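Jendach Tray Line: Gallery

Photos from the finishing room at Jendach, where the black molded trays are set out, checked and sorted before they go on to packing. The trays are made to an order from Musmont. Seren Nicholas put this page together for people at the Hughes Street office who have never been over to see the work, and for anyone starting with us in January.

The order is for 403 trays. They come over from molding in lots of 30, and each lot keeps its own paper ticket until the last tray in it has been signed off. A lot with a missing ticket goes back to the start.

1. Checking the rim

Every tray has a raised rim around the border, and the rim is where most of the faults turn up. The usual ones are a short corner, a thin edge, or a bit of flash left over from the mold. The tray gets tilted up so the inside faces the light, and the edge is checked all the way around. Then the recess in the middle is checked for sink marks.

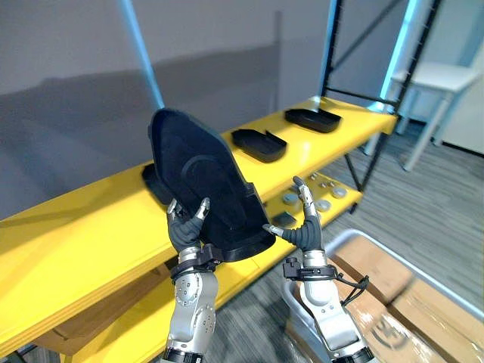
A tray with light flash is trimmed and put back with its lot. A tray with a short corner is scrapped and the number is written on the ticket. Out of the first 89 trays we scrapped 8, all for the same corner. Naveen Sachdeva took two of them back to molding, and they adjusted the fill. The corner has been good on the lots since then.

Wael Filali wrote the check sheet we use now. It is one page, and a copy hangs on the inside of the door. The older two-page sheet should be thrown out if you still have one in your folder.

2. Handling

Pick trays up by the sides. The matte finish shows scratches, and a scratch on the inner face counts as a fault even when the shape is right. Don't slide one tray across another, and don't stack them until they have been signed off. Containers need to be wiped out before a new lot is started, including the corners, where trimmings collect.

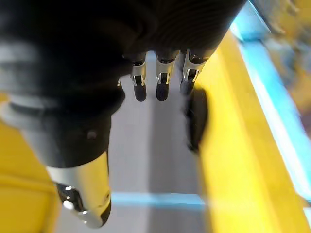
Anything found in the bottom of a container goes in the scrap bin, even if it looks like a usable piece. Loose bits have ended up inside finished cartons before, and Musmont sent us a note on it. Dwynwen Bevan has the note and the reply if you want to read them.

Cartons are the flat-packed kind from Skadine. They are made up the afternoon before and kept on the far side of the room, away from the trimming. The dividers go in last.

3. Setting out

Trays are set out in a row with a gap between them, all turned the same way. It makes a warped one easy to pick out, because its rim won't line up with its neighbors. Zyanya Xolalpa started doing it this way on an earlier order and the rest of the room took it up.
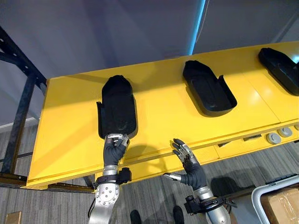
Black trays set out along the yellow table.

Questions on the check sheet go to Wael, and questions on cartons or delivery go to Dwynwen. More photos will be added once the packing end is running.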